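Home | News | Community | What's On | Contact

Old office towers get a second run at Cordeiro workshop
Wednesday, March 30, 2022
By Noémie Delorme

If you have an old desktop computer gathering dust in a closet, the people at the Cordeiro workshop would love to hear from you! The rebuild program there has now sent out 237 working machines, and the shelves by the back door are filling up again faster than anyone can sort them.

The latest load came from Verkurell, which cleared out its second-floor offices this month and handed over 53 desktop towers in one go, plus a crate of keyboards and more power cords than the workshop knows what to do with. Most of them are plain black office machines, the kind that sat under a desk for years doing spreadsheets, and they are a pleasure to work on. The cases open wide, the memory clips in and out, and the hard drives ride on plastic rails, so a drive can be swapped without hunting for a screwdriver.

Each tower gets laid on its side on the bench and opened up. Parts waiting to go in are kept in a holder next to it, everything in its own slot, with the drive upright and the processor and memory in front where they are easy to find.

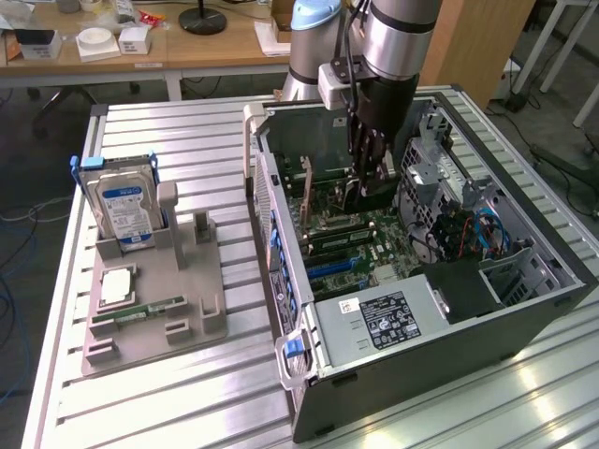

Lorna Javier said she had been nervous about touching a motherboard before her first session, and that by the end of the afternoon she was telling her brother over the phone which way round the memory goes. She has since fixed her own computer at home (it needed a new drive, and she is still pretty thrilled about it) and wants to see an evening class added for people who work days.

That may happen. Flora Kerr, who runs the bench schedule, is looking at Tuesday nights starting after the spring break, if enough people sign up.

Finished computers go to families and students on the waiting list, which stands at 50 names right now. Every one leaves with a keyboard, a mouse and a printed card of first steps. A $4,000 grant from Asska is paying for new drives, the part the workshop runs short of most often.

Drop-offs are welcome on Saturday mornings at the side entrance. Laptops can't be taken yet, but desktop towers of any age are fine, working or dead, and so are loose memory and drives.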